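Donholm packing cell — perception and planner checks before release
Inspector: Tracey Penrose
February 1, 2022

Label detector loads the Lastavard weights: PASS. Second try. The first loaded last November's.

Barcode read with a fragile sticker on the same face: PASS, grudgingly. It still wants to read the sticker.

Sideways shipping label: FAIL. Planner turned the box, then turned it back. Sivaprasad calls this exploration.

Replan timeout, limit 400 ms: PASS.

Stop command honored mid-motion: PASS, 15 of 15. I enjoyed every one.

Log rotation: FAIL. Disk full after 45 minutes, mostly of the word "retrying".

Open items: 2, both Sivaprasad Alva's. Sticker placement stays a manual step until they close.

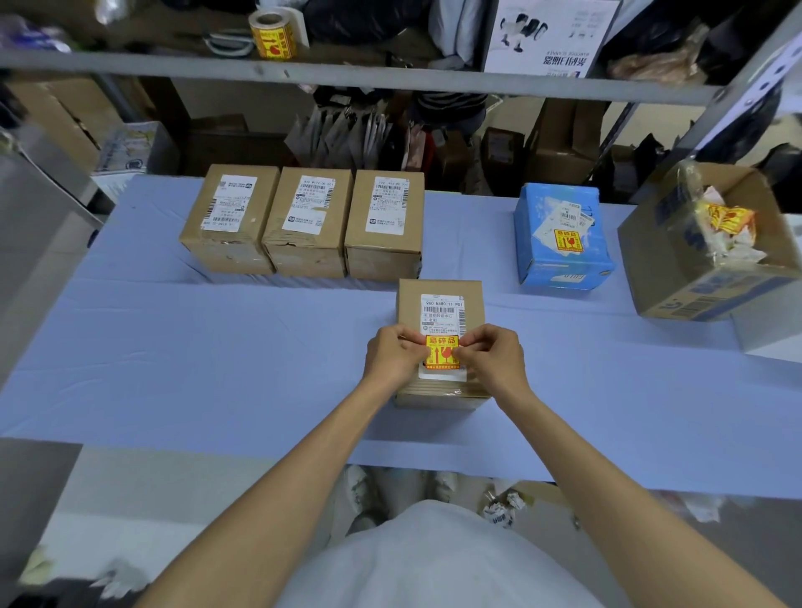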